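Bench notes, November
By Helmi Saarela
Print this page | E-mail this page

Folding again. Drellum want our comments on the "soft bundle" method before they put it in the Hivstead care leaflet, and I still don't believe the claim. The claim is that a pink cover bundled their way keeps its shape on a bed, stacks, and opens without new creases. I've heard the first part about every fold since I started here.

Method as written: halves, thirds, tuck the loose edge, turn over. The leaflet draft spends 463 words on this. My mum did it in none.
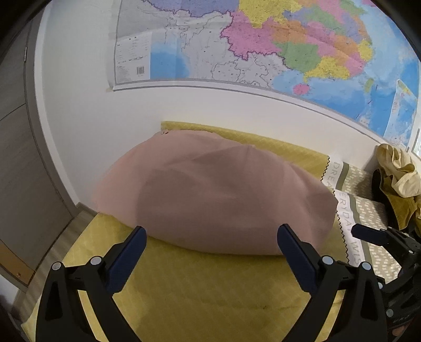
Shape is what Drellum care about, so shape first. Their drawing has a flat top and square ends, like a loaf. I'd like to know who folded the one they drew. On the yellow quilted spread ours has a raised peak a bit right of the middle, with creases fanning out from it, and the right end droops. Rounded, yes. Stackable, I doubt it. Put a second one on that peak and I'd expect it on the floor by morning tea.

Also, the draft says "smooth the bedspread first". The yellow has a shallow wrinkle across the front. I left it. Real beds have wrinkles. 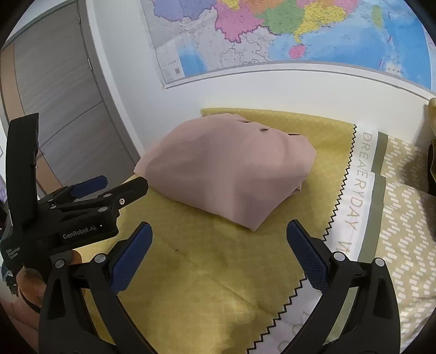 Reading time: 2 minutes

Tucks next. The draft says the finished tuck "disappears". There's an edge poking out at the right end of the pink, plain as day, and three dark slits or folds across the top that I can't match to any step. Either the fabric is too thick for thirds or the step order is wrong. I favour the order, but I've only got my own hands to go on.

Side note for Rivera samples: the zigzag edge on the yellow cloth is black, and against the olive and white stripes of the bed cover it's the first thing my eye goes to. If anyone wants a calm colour scheme for the leaflet, don't start there.

Opening without new creases: not tested. I won't sign that line until it's been left 40 hours under a weight, same as we did for the Dakisby throws. Ask for the draft without the word "effortless" in it - I've asked once.

To do: try quarters in place of thirds. Find the good iron.

Comments (3)

Thirds worked fine on the thin ones. Did you try it on those? - Bec

Good iron is in the bottom cupboard behind the calico, sorry.

Please don't drop "effortless", the leaflet's already been laid out. - T.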